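The Part of the Robot You Never See

21 June 2018

I have a confession to make. When I agreed to spend a week with the software people at Haka, I thought I'd be writing about robots. I pictured big orange arms swinging things over my head. What I got was a long room full of people arguing about clocks.

I mean that literally! My first morning there, four grown adults stood at a whiteboard for most of an hour fighting over a gap of 100 milliseconds. That was the difference between when one gripper said it had closed and when the video said it had. To you and me that's a blink. To a program trying to learn how a hand picks something up, it's a hand that closes on thin air.

The program in question is called Satico, and its job is to teach a two-armed machine to handle awkward household stuff -- cords, stands, lids, anything that tips or tangles. Nobody writes out the moves line by line. People do the job themselves with a gripper in each hand, the cubes on the grippers carry printed square markers, and the software works out from those markers where each gripper was and which way it was tilted. Do that 3,000 times and you've got something a computer can chew on.

Or that's the theory. The practice is a lot of cleaning up.

A recording comes in, and the first thing that touches it is a tool called Rolland, which is basically a very fussy bouncer. It looks at every moment and asks if it can see the markers well enough to trust the position. If a sleeve swings across one, or a cable drapes over a corner, Rolland starts guessing, and you can watch it guess -- the little drawn gripper on the screen shivers like it's had too much coffee. Guess for too long and the whole take goes in the bin. In the batch I sat through, 497 takes went in and 478 came out the other side. I thought that sounded terrific. The engineer next to me groaned. She wanted to know what was wrong with the missing ones, and she spent her afternoon finding out, one at a time, eating pretzels.

Cords are the worst. I had no idea how much I'd come to hate cords. A metal stand is stiff, so once the software knows where one part is, it knows where the rest is. A coiled cable is a different shape every time you breathe on it. The planner (the piece that decides where the arms go next) kept coming up with lovely smooth paths that went straight through the loop. On the replay screen the simulated arm would sail in, hook the cord and drag the whole thing sideways, and somebody would say "yep" in a tired voice and go change a number.

I asked why they didn't just use easier objects. I got a look. Then I got a pretty fair answer, which was that everybody's house has a drawer full of cables, and a robot that can only pick up blocks is a robot for people who own blocks.

They did let me try the grippers. I was awful! You lose your fingertips, basically, and your wrists have to do all the thinking. I went at things much too fast, and my takes were so jerky that the smoothing filter flattened them into something that looked like a person waving goodbye. I asked if they could be kept anyway. They're in a folder with my name on it, and the folder is not used for training.

The next version of Satico is due in November, along with a new planner from a small outfit called Pratilano that's supposed to treat a cord as a thing with a mind of its own. The clock argument, last I heard, is down to 20 milliseconds and still going.
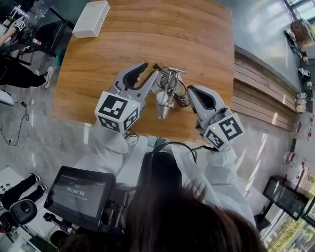
Six seconds on the timer, and both grippers closing in on a small metal device and its coiled black cable.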